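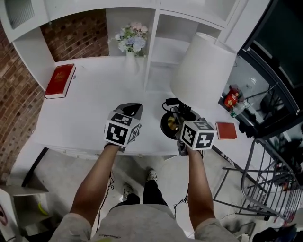
Looking after the hand grippers at the white desk

I have been meaning to write up my little upkeep routine for the grippers since June, when the second pair came to us at Carnside and I found myself explaining the whole business over again from the beginning. So put the kettle on, because I am going to go through it properly, the way I do it, and that takes me a while.

We have been on the Hastosik project for long enough now that the grippers feel like kitchen tools to me. You pick one up in each hand, you squeeze, you do the job (books, cloths, whatever is out that day), and the cubes on top with their black and white patterns tell the software where your hands have been. The arm in the back room learns from all that later on. When its copy of the motion comes out wobbly, my first stop is always the pair of grippers, long before I go anywhere near the arm. I learned that the slow way! I once spent most of an afternoon re-leveling the arm's base, shims and all, and the whole trouble was one cube that had worked itself a hair loose on its post.

So the cubes come first. I hold the body of the gripper in one hand and try to twist the cube with the other, gently, as if I were checking a light bulb. If it moves at all, off it comes. There are 2 small screws under each cube, and I back them right out, wipe the threads, put on the tiniest dab of the removable thread glue and run them home again by hand. Please don't use the electric driver on these. The plastic is softer than it looks and I have the stripped post in my drawer to prove it.

Then the printed faces. They pick up skin grease and a sort of gray shine where people hold them to steady themselves, and a shiny marker reads badly under a lamp. A barely damp microfiber cloth is all I use now. I tried glasses cleaner for a few weeks and it lifted a corner of the print on the left-hand cube, so that was the end of that. If a corner does lift, don't glue it down flat and hope. Print a fresh set, at full size with the scaling turned off (I know I go on about the scaling), and measure the black square with the calipers before you stick anything.

Next come the fingers. I open and close each gripper 76 times, which sounds silly, I know, but the old checklist from Wannasri had that number on it and I have never had the heart to change it. I'm feeling for grit, mostly, and for the spot near the end of the travel where the slide gets lazy. A gritty one gets brushed out with an old soft toothbrush and given a drop of dry lubricant. Never oil! Oil collects lint from every cloth you pick up and by the end of the week you have a little felt pad in there.

Cables after that. My one firm rule is slack before you start. Stretch both arms out over the desk as far as you will ever reach, and then a bit more, and see whether anything pulls. I like them hanging down loose from the forearm, and I check the plug ends each morning by wiggling them while I watch the signal on the screen. If the line on the screen jumps when you wiggle, swap the cable and be done with it. I keep spares in a biscuit tin on the shelf by the door, each one tied with a bit of yarn so they don't make a nest.

Last is the zeroing, which people do tend to rush. Both grippers closed, held still over the middle of the desk with the cubes well in view, and count slowly to ten. Then both fully open, same again. I do this with the lamp the way it is going to be for the session, and I do it over if anyone moves the lamp afterward. Our Zukevham mounts seem to drift a touch when the room warms up, so on a hot day I repeat it after lunch as well.

I write the result in the logbook with the session number. We were on session 191 when I last replaced a spring, and I was so glad to have that written down, as the closing force changed a good deal and the recordings before and after had to be sorted into separate folders.

Two people have asked me about storage, so I'll add that. Cubes up, fingers closed, in the foam tray with the lid on. Don't stand them on their cubes, even for a minute while you answer the phone.

Next time I want to get on to the arm itself, and the business with the wrist bearing, but I am still waiting on a part and would like to have it fitted before I say anything clever about it.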